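Assunto: Re: [habitacao-lista] Preços em Cekolham, afinal sobem ou descem?

Li o boletim da Carent duas vezes e continuo sem perceber de onde vem tanta confiança. Dizem que o mercado de Tarholm "estabilizou" em janeiro. Com base em quê? Em 57 escrituras, quatro delas de garagens. Eu não chamava a isso um mercado. 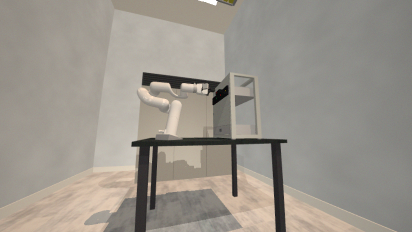
Tove Steinarsdóttir escreveu:
> A amostra é pequena, concordo, mas a renda mediana também parou
> nos 742 euros, e isso não depende das escrituras. Se as rendas
> param e o crédito continua caro, os preços hão de seguir.

Hão de seguir, talvez. Só que os 742 são de contratos novos, e quem tem contrato antigo não aparece na conta. Em Cekolham metade da minha rua está nessa situação. Além disso, a Østergaard anda a prometer 1.000 fogos desde que me lembro, e o boletim soma-os à oferta como se já tivessem telhado. Tirem-nos de lá e a tal estabilização fica bem mais magra.

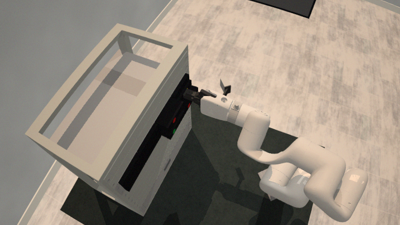
Braço robótico branco junto a um armário bege, imagem de simulação.

Se alguém tiver a série trimestral completa, sem os arredondamentos da Carent, agradeço que a mande para a lista. Até lá não assino proposta nenhuma de compra.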